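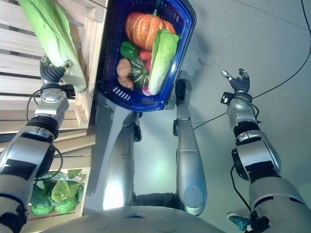

I went back through the old bulletins at Pendach to answer the question about the September Ember Days, and the short version is that we did keep them as a parish, up to the year the school closed. The fast was one full meal and two small ones, with no meat on any of the three days. The bulletin printed a soup recipe each time, mostly cabbage and barley. Any cabbage will do. A long pale green napa like the one lying across the wooden slats cooks down faster than the round kind, and leaf lettuce, the sort in the bright green bags on the lower shelf, is enough for the evening with bread. I don't think we need to print recipes again.

On the other points in the message quoted below:

> September 6, 2020
>
> To the list: At Dremari they are asking whether we would join them for the Ember Days this month. Their plan is Mass each of the three mornings, confessions before, and the litany after. They would like to know how many to expect, as the Zeller Street chapel is limited to 50 with the current spacing. Is this still binding on anyone? My mother kept it, but I was never taught it. Also, is there any money for the printed leaflets? Kurek Printing gave a price of $114 for the folded ones.

Binding, no. It has not been required under the general law for decades. Anyone who takes it up does so freely, and people who are sick, nursing, or doing heavy work should not feel pressed. I would say that plainly in the leaflet. Last time something like this went around, several older parishioners thought they had been missing an obligation and were upset.

As for money, the devotions account stands at $442. The leaflets can come out of that, but I would ask for the plain sheet first and see what Kurek wants for it. The $2,885 in the roof account was given for the roof and can't be used.

With the limit at the chapel, I think we should hold one of the three mornings here at Pendach instead. We have more than enough room in the nave with every other pew roped off. The litany could be said outside by the cross if the weather is good. I am not able to lead it, my voice gives out halfway, so someone else will have to.

Please reply to the list and not to me alone if you plan to come, and say which mornings. Dremari needs the count before the feast of the Exaltation of the Cross. If you need a ride to Zeller Street, put that in the same message.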